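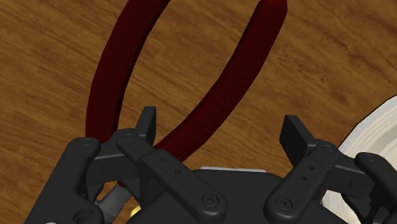 How often does this checklist need to be run?
Every time the gripper model, a camera or the controller changes, and again after any update to the sim.

Gripper compare, Drela vs Haruna controller - pre-run check, May 23, 2020

1. Finger links
Pivots turn free on both sides, pads square to each other. OK.
Comment: Drela closes a bit slow at default gain. Left it alone for now.

2. Wrist camera
Check both fingertip pads are in view when open. OK.
Comment: Haruna config loads the old camera offset, fix before July.

3. Table layout
Pliers, knife, cup and jerrycan all load on the table. Nothing sunk into the wood.
Comment: do this one from the side camera, wrist view is too close to judge.

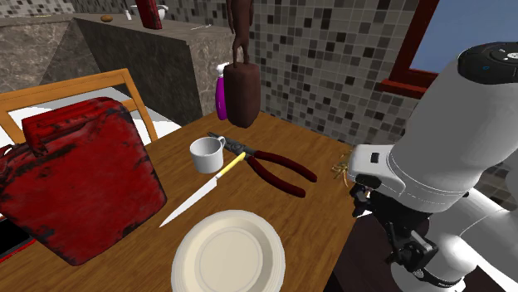

4. Collision limits
Stop force set to 35, same for both controllers. Chekced twice.
Comment: Geltlow preset resets it on reload - annoying. Retype it.

5. Arm and mount
Base fixed to the pedestal, no drift at idle. Whole table in the room camera.
Comment: seed 617 for all runs, 10 tries each. Roughly 400 steps a try is plenty.
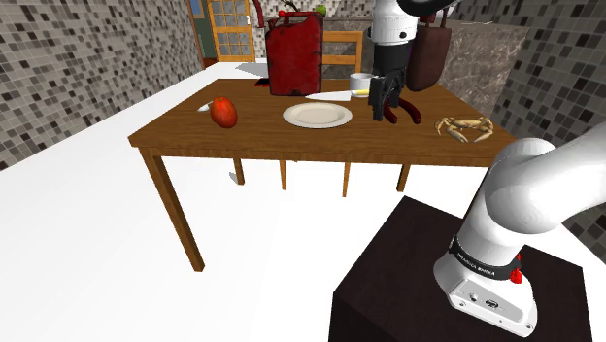
Musyoka Ondieki

Open items: camera offset (2), preset reset (4). Dont start the Haruna runs till both are closed. Drela can go now. Logs to the Brunia folder please, not the desktop.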